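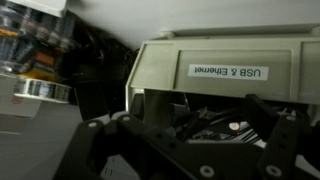 3. Opening the Enclosures

3.1 Units and labels

The units studied in this section are plastic-cased electronic enclosures of the kind collected by the Levcombe reuse center. We took in 20 of them in August. All had been sorted as "small office and network equipment," a class that mixes routers, print servers, storage boxes and a good many items that the sorting staff could not name. Units with cracked casings or missing lids were set aside and are treated in Section 5.

Outer labels were recorded before any screw was touched. We recorded only what was printed or molded on the case and made no attempt to look up a model. Figure 2 shows a beige housing with the words "USB & Ethernet" on a white label, set in a recessed panel. A label of this type says which connections a case serves and says very little about what is inside. It does not tell the person at the bench where the fasteners are, whether the lid slides or lifts, or how much cable slack to expect. For sorting purposes we gave such labels the code P (port label) and kept them apart from rating labels and maker's plates.

Figure 2. Beige plastic housing with port label. The label reads upside down in this view. Part of the interior can be seen in the dark gap below the edge of the housing.

3.2 The gap between casing and interior

Most of the time spent on a unit goes into the first few millimeters of opening. Once a gap exists between the casing and the parts inside, the worker can begin to see what is there and decide how to go on. In Figure 2 the gap is in shadow, but thin black wires can be made out, along with what look like a finned metal heatsink and a circuit board. A small round part, copper or tan in color, is the brightest thing in that area. We could not say from this view alone if it is a capacitor or a standoff, and it is entered in our parts sheet as "round, unidentified."

Entries of this kind were common, and we kept them. An earlier version of the sheet, used in the Plavthorpe trial, made workers choose a part name from a fixed list before they could go to the next line. Workers guessed, and the guesses were later read as findings. The present sheet lets the worker write shape and color and leave the name blank until the part can be seen in full.

Wires need the most care at this stage. A thin wire may run from the board to the lid, and its length is not known until the lid has moved. We asked workers to stop as soon as a wire was seen, look along the gap from both ends, and lift further only when the wire could be followed to a connector. Where it could not be followed, the lid was lowered again and the unit was turned.

3.3 Handling the casing

Casings were handled by the outer wall where possible. The ridges molded along a rim make a good grip but are often thin, and old plastic of this color tends to be brittle. Recessed panels were not used as a grip or a pushing surface. A recess may be backed by ribs or may be a single thin sheet, and the two cannot be told apart from the front.

Tools were limited to a flat plastic wedge, a screwdriver set and a shallow tray for screws. We used the Arruda tray, which has 5 compartments, and filled them in the order the screws came out. Harvey Petrenko, who ran the bench at Levcombe, asked that screws from the lid never share a compartment with screws from the board, and we adopted this as a fixed rule. Metal wedges were tried on 4 units and then dropped. They opened seams faster but left marks on the rim, and a marked rim lowers the grade of a casing that would otherwise be reused whole.

3.4 Recording order

The order of entries on the sheet was: label code, casing color, fasteners, first parts seen, wires seen, and parts confirmed after the lid was off. "First parts seen" and "parts confirmed" were kept in separate columns and were never merged, even where they agreed. Color was written in ordinary words such as beige, gray or black. The Bullance color chart was offered to the workers, but matching yellowed plastic to a chart took longer than it was worth, and two workers seldom picked the same chip for the same case.

Bench notes were copied to the main file at the end of each afternoon. Where a note could not be read, the field was left blank and flagged. The treatment of flagged fields is described in Section 4.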